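Textiles for Beginners: Handout 4
Wool, From the Fleece to the Finished Cloth
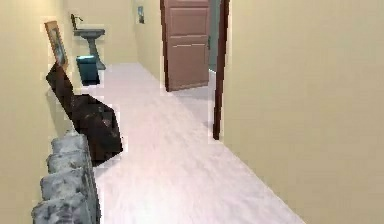 Cream walls, a pale floor and a paneled door standing open at the far end of the hallway.

Welcome back, everybody. Last time we spent the whole session on cotton and ran out of minutes before we got to the comparison chart, so please keep that chart handy and fill in the wool column as you read. There are a lot of new words in this handout and I don't expect you to know them all by heart. The ones I care about are in the short list near the end.

What wool is made of

Cotton, as you'll remember, is cellulose, the stuff plants build themselves from. Wool is a protein fiber. The protein is called keratin, and it's the same family of material that makes up your own hair and fingernails. That one difference explains an awful lot of what follows: why wool doesn't like bleach, why it takes certain dyes so beautifully, why moth larvae will eat a good sweater and leave the cotton shirt next to it alone.

If you could look at a single wool fiber under a strong microscope you'd see that the surface is covered in tiny overlapping scales, a bit like shingles on a roof, all pointing toward the tip. Inside that is the cortex, which is most of the fiber. The cortex has two kinds of cells lying side by side, and they behave a little differently from one another, so the fiber bends and curls as it grows. We call that curl crimp. Fine wools usually have a lot of crimp packed close together, and coarser wools have a longer, lazier wave.

Crimp is the reason a wool yarn feels springy when you squeeze it. The little waves push the fibers apart and hold air between them, and still air is a very good insulator. (I could go on about crimp all evening, and last year's group will tell you that I did.)

Fineness and the micron

We describe how thick a fiber is in microns. One micron is a thousandth of a millimeter, so we are talking about very small measurements! A wool at 20 microns is fine enough that most people will happily wear it against the neck. As the number goes up the fiber gets stiffer, and the ends start to prickle. People often say they are allergic to wool when what bothers them is simply the thick fiber ends poking the skin, and many of them are surprised by how comfortable a fine wool can be. True sensitivities do exist, of course, so never argue with someone about their own skin.

Coarse wool isn't bad wool. You'd be sorry to have a carpet made from the finest fleece in the barn, and a coarse, hard-wearing wool would make a miserable baby blanket. Match the fiber to the job.

The steps, in order

Shearing. The fleece comes off in one connected piece, and a good shearer tries to avoid second cuts, those short little bits left when the blades go back over the same spot. Second cuts make lumps in the yarn.

Skirting. The fleece is spread out on a table and the dirty or matted edges are pulled away. Our practice fleeces come from Gaseck, and they arrive already skirted, although you should still look yours over and pick out any straw.

Sorting. Wool from the shoulder and sides is usually the nicest. Wool from the back legs tends to be coarser. On a single animal you can find quite a range.

Scouring. Raw wool is full of grease, sweat and dirt. The grease is lanolin, and it gets collected and cleaned for use in hand creams and the like. Scouring needs hot water and a detergent, and hardly any movement. Lift the wool in and out gently. Don't swish it, don't wring it, and don't run the tap straight onto it.

I weighed everything for the Skonano batch we used in the demonstration, so you can work out the yield for yourselves. The raw fleece was 2,409 grams. After scouring and drying it came to 1,691 grams. Subtract one from the other, divide by the starting weight, and you'll have the share that washed away. Write your answer in the margin, we'll go over it together.

Carding or combing. Carding opens the fibers up and leaves them lying more or less every which way, with plenty of air in between. Combing takes the short ones out and lays the long ones parallel. Remember this step, it comes back in a moment.

Spinning. Twist is what holds a yarn together. More twist gives a firmer, stronger yarn and less twist gives a softer one that pills sooner.

Weaving or knitting, and then finishing. Cloth straight off the loom can look rather open and sad. Finishing, which may mean washing, fulling, brushing, pressing or several of these, is what turns it into the fabric you recognize.

Woolen and worsted

These two words confuse everyone in the beginning, so take your time with them. Woolen yarn is spun from carded fiber. It's lofty, fuzzy and warm. Think of tweed, flannel and blankets. Worsted yarn is spun from combed fiber. It's smooth and strong, and the cloth has a clean surface, so you see the weave clearly. Think of suiting and gabardine.

To make matters worse, knitters in this country also use "worsted" for a thickness of yarn, whatever way it was spun. When you read a pattern, it means the thickness. When you read a fabric label, it means the process.

Swatch 1 in your packet is the Henríquez tweed, and swatch 2 is the Warna suiting. Rub each one between finger and thumb, then hold it up to a window. Note which lets more light through and which has the hairier surface.

Felting and shrinking

Back to those scales. When wool is warm and soapy and gets rubbed around, the fibers creep along in one direction and the scales keep them from sliding back again. Everything tightens up and it can't be undone. If you do it on purpose it's called felting (or fulling, when it's done to cloth that is already woven or knitted). If you do it by accident it's called a very small sweater.

Wool labeled "superwash" has been treated so the scales are smoothed down, coated, or both. It can usually go in the machine, though I'd always read the care label first. It also tends to be more slippery and drapey, and knits made from it may grow in length.

Looking after wool at home

Wash it less often than you think. Airing a sweater overnight will take care of most smells. For hand washing, use cool or lukewarm water and a mild soap, let it soak, press the water out and roll the piece in a towel. Dry it flat. Brush coats with a soft clothes brush, going with the nap. Before you store anything for the summer, make sure it's clean, and close it up well in a bag or box. I do mine in early July, which is later than I should.

Words to know

Keratin: the protein in wool.
Crimp: the natural wave in the fiber.
Micron: one thousandth of a millimeter.
Lanolin: the grease in raw fleece.
Woolen: spun from carded fiber.
Worsted: spun from combed fiber.
Fulling: shrinking and thickening a cloth on purpose.

For next time

Weigh out 200 grams of the scoured fleece and divide it in half. Card one half and comb the other, and keep the short bits from the combing in a paper bag. Bring all of it with you, along with your chart and a pencil. We'll be starting on silk, and I'd like the burn test notes from Handout 2 as well if you can find them.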